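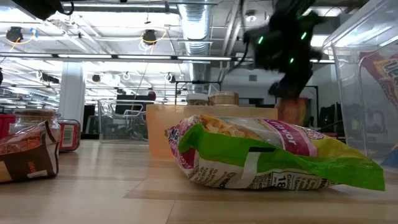
Why do we put snacks in bins?

Think about the last time you were hungry and opened a cupboard. Maybe you wanted crackers. You moved a box, then a bag, then a jar, and behind all of this there was another bag that somebody had forgotten. When snacks stand everywhere, it is hard to find the one you want. A bin is a very simple tool for this problem. It is a box without a lid, and it keeps things of one kind together.

In this lesson we will learn how to sort a table full of snacks. You can do it at home, with a grown-up near you if there is something made of glass.

First, look at the shape

A snack can come in many kinds of package. A bag is soft. It changes its shape when you press it, and it does not like to stand up alone. A jar is hard and round, and it has a lid that you turn or push. A box has flat sides, so you can put one box close to another and no space is lost.

The shape tells you where the package wants to live. Jars do well in a low bin, where you see the lids from above and can take one out with your whole hand. Bags do better in a bin with high walls. The walls hold them, and they lean on each other like books on a shelf.

My dog Sirko has his own bin, also for snacks, but it is on a very high shelf. He knows exactly where it is.

Next, look through the wall

Many storage bins are made of plastic that lets the light pass. We have two good words for this. If you can see through the plastic clearly, like through a window, it is called transparent, or just clear. If light comes through but everything looks a little foggy, it is called translucent.

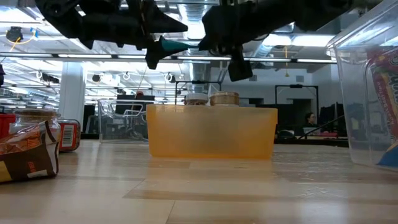 You can test it with a piece of paper. Write a big letter on the paper and put it behind the wall of the bin. Can you read the letter? Then the wall is clear. Do you see only a pale shape? Then it is translucent. Now move the paper away from the wall, slowly. Behind a translucent wall the letter gets more foggy with every step. Colored plastic is interesting too, because white paper behind an orange wall looks orange.

Clear bins are useful for people who forget things. You do not need to open anything or read a label. You look from the other side of the kitchen and you know that the bags are almost finished.

Then, read the package

On most snack packages you will find three things to read. The biggest letters are usually the name, or the flavor. In small letters there is the list of what is inside. And there is the nutrition label, with the word "Calories" and a number. Calories tell us how much energy is in the food. Your body uses energy for running and growing, and even for sleeping.

A grown-up needs, on many days, something near to 2,000 calories. Children need different numbers, depending on their age and how much they move. You do not have to count them. It is only good to know what the word means when you meet it.

There is also the barcode, the black lines on a white background. A machine in the shop reads it and knows which product it is. Every kind of package has its own pattern.

Last, close what is open

An open bag lets in air, and the air has a little water in it. Crackers and chips take this water and become soft. Fold the top of the bag two times and put a clip on it. If you have no clip, pour the snack into a clean jar and close the lid well. Spoons do not go into the bin with the snacks. Wash them and put them in the drawer.

When I tried this lesson with the children in Pirkwood, we had a long discussion about whether to sort by shape or by taste.

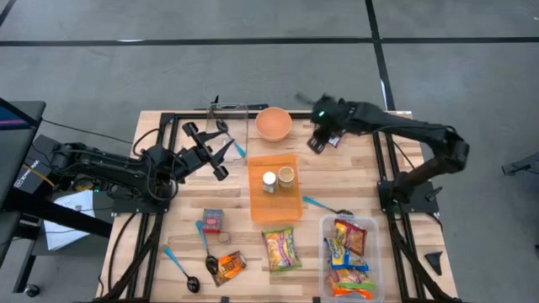
Danylo Derkach said that all the salty things should live together and all the sweet things together, and it does not matter if they are bags or jars. "When I am hungry I don't think 'I want a jar,'" he told us. "I think 'I want salty.'"

He is right that this is another way to sort, and for some families it works better. Try both. Sort your snacks by shape and keep them so until the weekend, then sort them again by taste. Ask the people at home which time they found their snack faster.

New words: bin, lid, transparent, translucent, flavor, barcode, calories.

Text by Vasylyna Hladun

Get a new lesson every month! Ask a parent to sign up for the Lirkatari newsletter. You can stop it at any time.

Contact | For teachers | © Lirkatari | Back to top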